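Roupa dobrada, roupa esquecida

O cesto é a peça mais barata da lavandaria e a que mais decide como ela funciona. Fomos ver como se escolhe, onde se põe e o que deve ir lá para dentro.

16/10/2022

Em quase todas as casas há um cesto que nunca fica vazio. Começa por receber a roupa que sai do estendal, depois as toalhas que ainda não têm lugar, depois uma manta, e ao fim de alguns dias já faz de gaveta. Quem vive num apartamento pequeno conhece bem o problema: a roupa lavada passa mais tempo no cesto do que no armário.

A Dudstead, que vende artigos de arrumação por catálogo, tem 107 modelos de cesto na edição de outubro. Há de vime, de metal, de tecido com armação, de plástico liso e de plástico em rede. Os preços vão de poucos euros até valores que custa a justificar num objeto que vai passar a vida ao lado da máquina de lavar. A diferença entre um e outro está quase sempre no acabamento e nas pegas.

O vime fica bem num quarto e mal numa lavandaria. Prende fios, ganha pó entre as tiras e não gosta de humidade. Os cestos de tecido são leves e dobram-se quando não são precisos, mas caem para o lado se a carga ficar mal distribuída. O metal aguenta tudo, só que marca as malhas finas e risca o chão. Por exclusão, chega-se ao plástico, e dentro do plástico a escolha faz-se entre parede fechada e parede aberta.

A parede aberta tem vantagens para roupa. O ar circula, a peça que ficou ligeiramente húmida não ganha cheiro tão depressa, e percebe-se de fora o que está lá dentro. A parede fechada serve melhor para roupa suja, para molas e para produtos em frasco. Uma casa com espaço para dois cestos resolve-se bem com um de cada.

Quanto ao tamanho, o erro comum é comprar grande. Um cesto grande enche-se antes de alguém se lembrar de o esvaziar, e as peças do fundo saem de lá com vincos que obrigam a passar a ferro. Para panos de cozinha, toalhas de mãos e roupa de criança, um cesto pequeno em cima da bancada chega perfeitamente. A linha Mazurek, da Dudstead, vende-se em três medidas e a do meio é a que mais sai. Um conjunto de sete cestos pequenos, do mesmo catálogo, serve quem prefere separar por pessoa ou por divisão da casa.

A bancada

Antes do cesto vem a superfície onde se trabalha. Dobrar em cima da cama é cómodo durante cinco minutos e depois doem as costas. Uma mesa à altura da anca, lisa e clara, faz mais pela roupa do que qualquer técnica de dobragem. A cor conta: num tampo branco vê-se a nódoa que escapou à lavagem, o fio puxado, o cabelo preso na malha. Num tampo escuro, tudo isso só aparece quando a peça já está vestida.

A Usano, que monta lavandarias em apartamentos, costuma encostar a bancada a um canto, com parede atrás e dos lados. O argumento é simples - as peças não caem para trás nem escorregam para o chão, e o cesto pode ficar sempre na mesma ponta. A montagem mais simples, com tampo e prateleira, custa 1,990 euros. Quem já tem uma mesa pode conseguir quase o mesmo empurrando-a para um canto da divisão.

O resto da bancada deve ficar livre. O detergente, o ferro e a caixa da costura têm tendência a instalar-se ali, e cada um deles rouba espaço para abrir uma toalha. Uma prateleira por cima resolve o assunto.

O que vai para o cesto

Nem tudo precisa de ser dobrado. Panos de limpeza, flanelas e trapos de pó podem ir diretos para o cesto, sem mais cerimónia. Perde-se tempo a fazer retângulos perfeitos com um pano que vai servir para limpar o fogão.

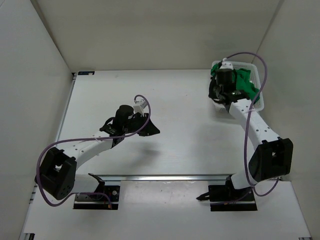 Edição 107 | Casa e Arrumação | pág. 7

Um pano verde vivo num cesto branco de rede encontra-se sem procurar, e o contraste pode servir de sistema. Há famílias que atribuem uma cor a cada uso: verde para a cozinha, azul para a casa de banho, amarelo para os vidros. Pôr o cesto ao fundo, junto ao canto da bancada, deixa a parte da frente desimpedida para o que ainda falta tratar.

Já as toalhas e as camisolas ganham em ser dobradas antes de entrar. Dobram-se ao meio no comprimento, depois em três, e arrumam-se ao alto, encostadas umas às outras. Assim tira-se uma sem desmanchar as restantes. As peças delicadas devem ficar por cima, e as que têm fechos ou botões metálicos do lado de dentro da dobra, para não se prenderem na rede.

A loja Rotach fez um inquérito aos clientes e recebeu 3,112 respostas sobre o que guardam no cesto da lavandaria. As meias sem par aparecem à cabeça, seguidas dos panos de cozinha. Para as primeiras, o melhor é um saco pequeno pendurado na parede, despejado uma vez por mês. O par que não apareceu até lá já não aparece.

Limpar o próprio cesto

Também o cesto se suja. O de plástico lava-se no duche com água morna e detergente da loiça, usando uma escova velha para os furos da rede, onde se junta cotão. Seca ao ar, virado ao contrário. O sol forte deve evitar-se, porque amarelece o branco e torna o plástico quebradiço ao longo dos anos. O de vime pede apenas um pano quase seco e um aspirador com escova macia - água a mais deforma as tiras.

Nos cestos com pegas encaixadas, convém verificar os encaixes de vez em quando. É por aí que costumam partir, quase sempre nas escadas e com a carga toda.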